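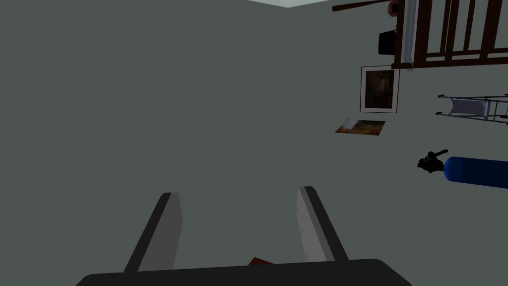 Household objects grouped on a gray floor (render)

Home & Organizing > Methods and Courses

Thread: Is the Fomum "floor first" course worth $150?

marlow_k
November 18, 2021

My sister did the Fomum course in August and has been after me to sign up ever since. For those who haven't run into it, you take everything out of a room's closets and drawers, group it on the floor, and nothing goes back until you've made a case for it. There are videos, a workbook, and a private group run by Tímea Jakab, who came up with the thing. It runs 60 days and costs $150.

I have doubts. I've read two decluttering books in my life and both could have been a postcard. The sample lesson on their site is eleven minutes long and the only instruction in it is to move the rug. Their testimonials all seem to be from people who are in week one.

Has anyone here finished it? I mean all the way to the end, and then lived in the house for a while after. What does it look like now?

---

papertowel
Re: Is the Fomum "floor first" course worth $150?

No. You can put your stuff on the floor for free. My kids do it daily.

---

Gwen in Duluth

I finished it last spring and I'd say yes, with some grumbling.

The floor part works because you see all of one kind of thing together. I had scissors in the kitchen, the desk, the sewing box, the garage, the bathroom, and one pair in a coat. You don't feel like you own too many scissors until they're lying next to each other. I gave most of them away and haven't missed one.

The grumbling: the workbook is padded. There are whole pages where you're supposed to write a letter to your hallway. I skipped those. And the middle weeks are really the same week over again with a different room's name at the top.

How does it look now? The kitchen and bedroom held. The basement did not hold.

---

marlow_k

Thanks Gwen, that's the sort of answer I was after. Can I ask what happened with the basement? That's where most of my trouble is. If it only works on rooms that were half decent to start with I'd like to know before I pay.

---

Gwen in Duluth

My brother moved and needed to store some furniture for a month. It's still there. I don't think I can blame the course for him.

---

dry_rot_dan

I'm going to be the grouch. I've been on this board long enough to see four or five of these come through, and they all have one decent idea that fits in a paragraph. Before this it was the Pellegrini method, where you put a sticker on everything you own and took it off when you used it. Everybody was thrilled. Then everybody had a house full of stickers. Before that it was the thing with the hangers.

The people who stay organized after these courses are the people who had a free weekend and were sick of the mess. Give those same people a blank notebook and they'd get the same result. I'd want to see somebody follow up after two years before I believed any of it, and none of these outfits ever does, because they'd have nothing to sell on the other end.

Also, getting everything out on the floor is bad advice for a lot of folks. If you have a bad back, or a dog, or a job, you are going to be stepping over your own belongings for a week. My wife tried it with the linen closet and we slept under beach towels until Sunday.

---

hollybrook

dan, I think that's unfair to people who like some structure. I could have learned to knit from the library too but I paid for a class, and I knit now. Having a date on the calendar and other people in the group posting their progress got me through the paper boxes, and I'd been ignoring those since my dad died. I did the course over the winter and I don't regret a penny.

I will say the clear floor matters more than they tell you. If you try it in a room with furniture everywhere you end up with piles on chairs, and a pile on a chair just becomes where that stuff lives. Pick the emptiest corner you've got and work out from there.

---

dry_rot_dan

Glad it helped with your dad's papers, and I mean that. But the group did that, or you did. I don't see what the workbook had to do with it.

---

hollybrook

The group comes with the workbook!

---

papertowel

Does the rug have to be moved or is that an advanced lesson

---

tessaract_b

Something I haven't seen mentioned: they push the bins. By week three every video has the matching Tolten bins in it, and there's a link under each one. I bought a set like a sucker. They're okay bins. They are also just bins, and the lids are a slightly different size from every other bin I own, so now I have two systems that don't stack. If you do take the course, wait until the sorting is over before you buy a single container. I had a third of mine left over and had to store them in a closet I'd just emptied.

Same with the Flukent app they recommend for selling what you cull. I listed roughly a dozen things, sold a lamp, and spent more time answering "is this still available" than I'd spent sorting. The rest went to the thrift store in one trip and I should have started there.

---

marlow_k

The bins thing is good to know. My sister has those. I assumed she'd picked them out herself.

dan, what would you do instead? Genuine question, I'm half on your side here.

---

dry_rot_dan

One category at a time, small enough to finish before supper. Batteries. Then flashlights. Then tape. Put them on the table, throw out the dead ones, put the rest back in one spot, and write the spot on a piece of paper inside the cabinet door. I've done the garage this way and it took me most of a year, which I realize doesn't make a very good ad.

---

Gwen in Duluth

That's the floor method on a table, Dan.

---

dry_rot_dan

It's the floor method for nothing, on a table.

---

kitchenwitch61

Popping in to say I quit the course partway and asked for my money back. They did refund it, but it took three emails and they wanted me to fill out a form about what was "blocking" me. What was blocking me was that I'd already done the kitchen and the next unit was the kitchen again, "with intention."

For what it's worth the first two units were decent. If they sold only those for the price of a paperback I'd tell people to buy it.

---

hollybrook

The repeat unit is the one I got the most out of, so I guess it takes all kinds. The first pass I kept everything I felt guilty about. The second time around I was less polite to it.

---

marlow_k

Okay. I'm going to try Dan's version on the basement shelves over the long weekend, starting with paint cans, and if I'm still a mess by the new year I'll think about paying. I haven't told my sister. She has already offered me her workbook, minus the hallway letter, which she says is private.

---

papertowel

check if the paint cans are dried out before you carry them all upstairs. ask me how I know

---

tessaract_b

If anybody wants Tolten lids, I have lids. Medium. You pay shipping.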